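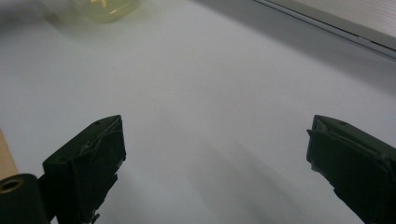

Public Art Working Group: Minutes

May 13, 2022
By Kristýna Jurčo
4 min read

Held in the upstairs meeting room, Iltholm Library. Meeting opened 5.35 pm.

1. Attendance and apologies

Seven members present, with Kristýna Jurčo taking minutes. Apologies from the Rundville representative and from the parks liaison officer. Quorum confirmed.

2. Previous minutes

Accepted with one correction. Item 6 should read "granite plinth", not "granite bench". Moved and seconded, carried.

3. Drinking fountain sculpture, Moltbridge

The artist's second maquette was received last week. Members who had seen it at the studio felt the heron was better than in the first version, though two thought the neck was still too thick where it meets the body. The foundry has advised that a thinner neck would need a steel rod inside it and a second pour.

There was a long discussion about whether the bird should face the road or the creek. The original proposal had it facing the creek. The school asked for the road so that it can be seen from the bus stop. A vote was taken: four for the creek, two for the road, one abstention. The school will be told in writing.

Action: Kristýna to write to the school and the artist before the end of May.

4. Hudec mural

The conservator's report was tabled. Flaking is worst in the bottom left section, near the downpipe, where the render has been taking in water. The colour has held up well elsewhere except for the reds. The conservator recommends fixing the downpipe first and leaving the paint alone for one full winter.

The quote for the treatment itself is $2518, not including scaffold hire at $886. The group agreed to ask council to do the plumbing out of its building maintenance budget, as the wall is a council asset. The treatment will be looked at again when the next funding round opens.

A member asked if the missing section of the tram could be repainted from photographs. The conservator's view is that it should be toned in and not redrawn. Some disagreement on this. Held over.

5. Plaques

The draft wording for the war memorial garden plaque came in at 201 words. The maker's limit for that size is 80. It was agreed that the second paragraph, on the history of the rotunda, could go on the website. The word "iconic" is to come out in both places.

Action: revised wording to be circulated by email.

6. Survey of outdoor works

The Rundville end of the survey is finished. Several works have no artist recorded, including the tiled seat outside the old post office. If anyone has newspaper clippings or opening night programs from that period, please bring them to the library desk for copying. Originals will be returned.

7. Correspondence

In: letter from a resident objecting to the lighting on the Moltbridge footbridge piece after 10 pm. Referred to council, who control the timer.
Out: thank you letter to the foundry.

8. Other business

The key to the display cabinet has been found. Library staff asked that the chairs be stacked after each meeting.

Next meeting to be held at Moltbridge Hall, date to be advised by email. Meeting closed 7.10 pm.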